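침실 협탁과 탁자 위 소형 전자기기 정리 기록

본 글은 숙소형 침실 한 곳의 소형 전자기기와 부속품을 정리하면서 적용한 기준을 기록한 것이다. 지난 11월 이 블로그에 게재한 옷장 정리 기록의 후속편에 해당한다. 당시 전자기기는 범위에서 제외하였고, 이후 이에 관한 문의가 있어 별도의 글로 작성한다.

1. 정리 대상의 구분

대상은 세 갈래로 나누었다. 첫째는 방에 상시 비치하는 기기로, 리모컨과 전화기가 여기에 속한다. 둘째는 어댑터, 플러그, 케이블 등 전원 관련 부속품이다. 셋째는 용도가 확인되지 않는 물품이다. 셋째 갈래의 물품은 그 자리에서 버리지 않고 Benness 보관함에 넣어 2개월간 두는 것을 원칙으로 한다. 기한 내에 찾는 사람이 없을 경우 폐기 또는 기증 여부를 결정한다.

2. 리모컨

리모컨은 침실에서 위치가 가장 자주 바뀌는 물품이다. 이불 사이에 들어가거나 탁자 가장자리로 밀려나는 일이 잦으므로 제자리를 하나로 정하고, 사용 후에는 반드시 그 자리에 되돌려 놓도록 하였다. 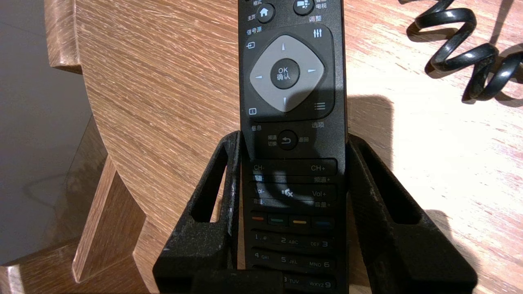 제자리를 정할 때에는 침대에 앉은 상태에서 손이 닿는지를 먼저 확인하였다. 텔레비전 옆에 두는 방식도 검토하였으나, 실제 사용 위치와 멀어 며칠 만에 지켜지지 않았다.

표기가 중국어로 되어 있는 리모컨은 처음 사용하는 사람을 위하여 간단한 대조표를 마련해 두는 것이 바람직하다. 본인이 작성한 대조표의 주요 항목은 다음과 같다.

主页: 홈
信号源: 입력 신호 선택
返回: 이전 화면
音量: 음량
频道: 채널
确认: 확인
选项: 옵션

대조표는 작은 카드 한 장에 적어 Drondberg 서류꽂이에 보관한다. 기기 표면에 직접 붙이는 방법은 접착제가 남을 우려가 있어 채택하지 않았다. 글자 크기는 처음 9포인트로 하였다가 밤에 읽기 어렵다는 의견에 따라 키웠다.

청소는 마른 극세사 천을 기본으로 한다. 버튼 사이의 먼지는 부드러운 솔로 털어 내고, 액체 세정제는 기기에 직접 분사하지 않는다. 장기간 사용하지 않을 때에는 건전지를 분리하여 별도로 보관한다.

3. 전원 어댑터와 케이블

어댑터는 외형이 비슷하여 혼동하기 쉽다. 기기와 어댑터의 짝을 확인하지 않은 채 한곳에 모으면 나중에 다시 분류해야 하므로, 옮기기 전에 출력 전압과 전류 표시를 먼저 읽고 이름표를 단다. 이름표에는 기기명과 사용 장소만 적는다. 구입 시기까지 적어 본 적이 있으나 참고하는 경우가 거의 없었다.

케이블은 느슨한 고리 모양으로 감고 천 소재의 끈으로 묶는다. 단단히 꺾어 접으면 연결부에 무리가 간다. 길이가 남는 선은 협탁 앞쪽으로 늘어지지 않도록 뒤편으로 돌리는 것이 안전하며, 특히 야간에 보행하는 동선에서는 이 점을 우선하여야 한다.

묶은 부속품은 Skondix 칸막이 상자에 넣는다. 상자는 8칸으로 나뉘어 있고 그중 7칸을 어댑터와 케이블에 배정하였으며, 남은 칸은 비워 두어 새로 들어오는 물품에 대비한다.

협탁 상판에는 전화기와 같이 매일 쓰이거나 위치가 고정된 물품만 남기는 것을 원칙으로 한다. 원형 협탁은 모서리가 없어 침대 옆에 두기 좋은 반면, 네모난 상자를 올리면 쓸 수 있는 면적이 급격히 줄어든다. 따라서 어댑터와 여분의 선은 상판에 두지 않는다.
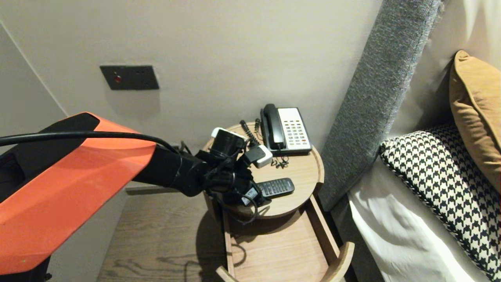

4. 점검과 유지

정리 상태는 매월 한 차례 오전에 점검한다. 점검 시에는 이름표가 떨어진 어댑터가 있는지, 피복이 손상된 케이블이 있는지, 리모컨이 제자리에 있는지를 차례로 살핀다. 손상된 케이블은 수리하지 않고 교체한다.

전화기는 수화기와 숫자판을 마른 천으로 닦고, 연결선이 협탁 뒤에서 눌리지 않았는지 확인한다. 수화기를 들어 발신음을 듣는 것도 점검 항목에 포함하였다.

Acuña 수납 바구니를 협탁 아래 선반에 두는 방안은 아직 검토 중이다. 선반 높이를 측정한 뒤 결과를 본 블로그에 추가로 게재할 예정이다.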